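Chapter 6
Mobile Ticketing and the Passenger

Chapter outline
6.1 From the counter to the handset
6.2 Accounts, identity and payment
6.3 Seat stock and the waiting list
6.4 Inspection on board
6.5 Case study: the Nillum app
Review material

After reading this chapter, the student should be able to describe the main parts of a mobile ticketing system, explain how a booking app and a central seat inventory exchange information, and compare online and offline methods of ticket inspection.

Introduction

For most of the history of public transport, a ticket was a piece of paper or card. It was sold at a counter, carried in a pocket and marked by an inspector. The operator knew how many tickets had been sold at each station only after the day's returns had been added up. A passenger who lost the ticket lost the right to travel, and a passenger who wished to change trains stood in line again.

Mobile ticketing changes the place where the record is kept. The ticket is an entry in the operator's database, and the code shown on the passenger's phone is a means of finding or confirming that entry. Chapter 5 dealt with the database itself. The present chapter deals with what stands between the database and the person who wishes to travel.
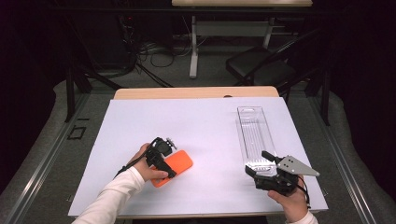 Figure 6.1 A black hand-held gripper over an orange object on a white board, with a clear plastic tray at right.

The distinction between the ticket and the record of the ticket has practical results. A record can be changed after sale. A train may be assigned a different platform, a coach may be replaced with one of another layout, or a fare may be partly refunded, and in each case the passenger's app must be brought up to date. Systems designed in the early years of smartphones often treated the app as a printer without paper: the ticket was produced once and never checked again. Much of the trouble reported by passengers in that period can be traced to this choice.

A second result concerns demand. A counter can serve only as many people as there are clerks, and the line in front of it acts as a brake on the system. An app has no such brake. When holiday seats go on sale at a fixed hour, requests arrive together, and the booking service must decide who is served first. Section 6.3 describes 2 approaches, the timed hold and the virtual line, and sets out the conditions under which each is suitable.

The Nillum case

The principal example in this chapter is the Nillum app, introduced in November by the regional operator Prirkine. Before the change, Prirkine sold long-distance tickets through station counters and a website maintained by an outside contractor, Weltadex. The website could complete 800 bookings an hour. In planning the app, the operator set a target of 4000 an hour and asked that a passenger be able to finish a purchase in 3 screens.
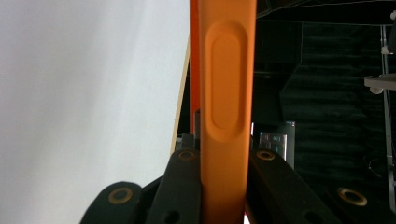
The first of these requirements was met by separating the search function from the booking function. Most people who open a travel app wish only to look up a departure, and under the earlier arrangement every such search was passed to the same servers that handled payment. Nillum answers timetable searches from a stored copy, refreshed at short intervals, and turns to the central inventory only when a passenger selects a seat. The cost of this design is that a seat shown as free may already have been taken. Students should consider how such a message ought to be worded.

The requirement concerning screens proved harder to satisfy. Baldur Eskildsen, who directed the design work for Prirkine, wrote in the project report that "each department had one question it could not give up." The sales office wished to ask about discount cards, the safety office about mobility aids, and the legal office about consent to notices. The report is reprinted in part in Section 6.5.

Inspection presented a different problem. The Mabaso line runs through long stretches of country with no mobile signal, and an inspector there cannot consult the database. Nillum tickets therefore carry a digital signature that the inspector's handset can verify alone. Each handset stores the result and reports it when a connection returns.

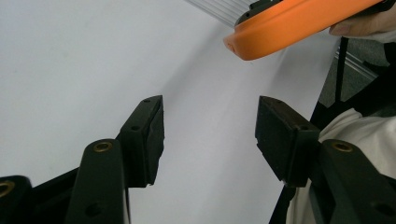 Figure 6.2 Gripper fingers with an open gap between them, against a white backdrop.

Terms used in this chapter

Inventory: the central record of seats available and sold.
Timed hold: a short period during which a selected seat is withheld from other buyers while payment is made.
Offline validation: inspection of a ticket without a connection to the operator's servers.

6.1 From the Counter to the Handset

The first mobile tickets were text messages. The passenger sent a code for the desired route to a short number, the fare was added to the telephone bill, and a reply served as proof of payment. The method required no app and worked on any handset, but it could not reserve a particular seat and was confined for the most part to city transport.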